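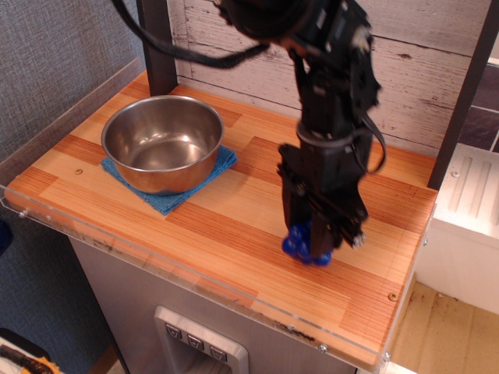

Slide 1. Prep counter: steel bowl on folded blue cloth, blue spheres, likely toy grapes, above the wood top.

Speaker notes — "Small Counters: Surface, Edge, Wall"
Hurstead session, afternoon block. Slides 1 to 9. Leave slide 1 up until the end of the edge section.

OPENING

Scope of the talk is one counter section, no sink, no stove. Everything said today applies to the place where food gets set down, washed in a bowl, and picked up again. Plumbing is in the Neltel talk and I will not repeat it.

State the problem early. People choose a counter by its color and then live with its edges and its joints. The order of the talk follows the order in which a counter wears: top, front edge, wall, then the loose items that sit on it.

TOP (slide 1)

Point to the pattern. Striped grain, orange, tan and reddish-brown, laid out like parquet. From the audience seats it is not possible to say what is under that pattern, and I will not guess. The point is visual. A mixed pattern hides crumbs and small stains. It also hides water. On a plain pale top a spill shows from across the room; on this one you find it with your sleeve.

Recommendation for patterned tops: wipe on a schedule, at the end of each prep job, whether or not anything shows. A dry cloth second, always.

There is a screw head in the top, left of the bowl, and another near the right edge. Exposed fasteners are acceptable on a work surface if they sit flush. Check with a fingernail. If the nail catches, so will a cloth, and food will collect there. Turn it down a little or fill over it. If the screw spins without biting, stop and plug the hole.

EDGE (slide 1, stay here)

Clear acrylic guard along the front and right sides. Advantages: you can see the edge behind it, and round items do not roll to the floor. Grapes are the usual test. Cherry tomatoes are worse.

Disadvantage: clear acrylic shows every mark. Note the dark smudges along the front lip. Clean with mild soap, lukewarm water and a soft cloth. No ammonia glass cleaner, no scouring pad. Scratches in acrylic are permanent for practical purposes; polishing compounds exist and take longer than replacing a short strip.

Fixing: the screw at the front-right corner. Corner screws in acrylic should be snug and no more. Overtightened acrylic cracks from the hole outward. Drill the hole slightly oversize so the sheet can move with temperature.

Cost reference, if asked: the guard on the Tallonska kitchen was 410 mm long on the short side and was cut from an offcut. I do not have a price for new sheet.

WALL (slides 2 and 3)

Go back to slide 1 briefly for the wallpaper — whitewashed plank pattern, faint brown knots and scratches. A distressed print has the same property as the striped top. It forgives marks. It does not forgive steam or standing water at the bottom seam.

Slide 2 is the seam detail. Slide 3 is the same seam at Gökçe after one winter, lifted at the corner. Rule for paper behind a counter: a thin bead of clear sealant at the bottom, and nothing wet stored against it.

LOOSE ITEMS (slides 4 to 6)

Bowl first. Polished stainless with a rolled rim. The rolled rim gives a grip with wet hands and stiffens the wall of the bowl. Check the underside of the roll when buying. An open roll holds water and takes longer to dry.

Cloth under the bowl. A folded cloth stops a light bowl from walking while you stir, and it cuts the noise. Keep the fold larger than the base. Use a textured cloth; a smooth one slides on a sealed top. Wring it well if you dampen it, and lift it when the job is done. A damp cloth left under steel for a day will mark many wood finishes.

Slide 5 is the bowl size table. Do not read it out. Mention only row 174, the shallow one, and that the catalog number 2072 is the deep version of the same bowl.

Slide 6, storage. Skip if past the half-hour.

QUESTIONS LIKELY TO COME UP

Oil or sealer on the top. Depends on the surface. Read the maker's sheet before applying either.

Guard on all four sides. No. Leave one side open for sweeping crumbs into a hand or a bin.

Grapes, washed in the bowl or in a strainer. Either. Drain before they go back on the wood.

Handout is document 574, stacked by the door. The seam drawing on its second page has the old sealant width and needs the correction read aloud before people leave.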